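Sireo two-arm table cell

Part no. 2399
Made by Planus, Parville
Demonstration: by appointment, and at the June open day

The Sireo is a two-arm cell for light bench work such as sorting, picking and putting away. It comes as a table, a pair of arms, a controller and a simulator license. The same program runs in the simulator and on the cell, so most customers write and check their first jobs on a screen before the hardware is delivered.

What you can see at a demonstration

Visits are held in the Haslam building and take most of a morning. Howard Tindall runs the cell and Natalie Cheetham covers the software. The visit starts in the simulator, with a white table and wooden storage units set along the back. You can ask for the units to be moved or the table left clear, and the change is made while you wait. After a break the group goes down to the shop floor to watch a job run on the real arms.

Visitors who send us a drawing of their own bench at least a week ahead will see it loaded in the simulator - please keep it to one bench per company. Closed shoes are required on the shop floor. Bags can be left at the front desk.

In the box

Table with mounting rails
Two arms with grippers
Controller and cables
Emergency stop, wired
Simulator license, two seats
Printed setup guide

Options

Extra simulator seat (order code 342)
Storage unit set, wood
On-site setup, one day
Operator training at Haslam, groups of up to 23

Lead time and support

Cells are built to order. Leanne Mellor in sales will confirm a ship date when the order is placed. Software updates are included for the first year and can be renewed after that. Spare gripper pads and cables are kept in stock at Parville and go out the next working day.

Simulator scenes are maintained by Tianyou Mao. If a scene does not load or looks wrong after an update, send him the scene file and the version number from the start screen.

To book a demonstration, contact Gemma Rudd at the Haslam front desk with the names of everyone attending.

Page updated April 14, 2020

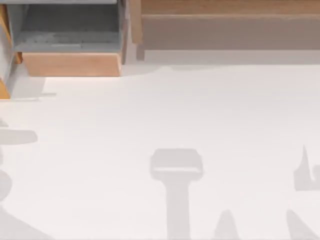 Sireo simulator: table and storage units, with the arms' shadows on the tabletop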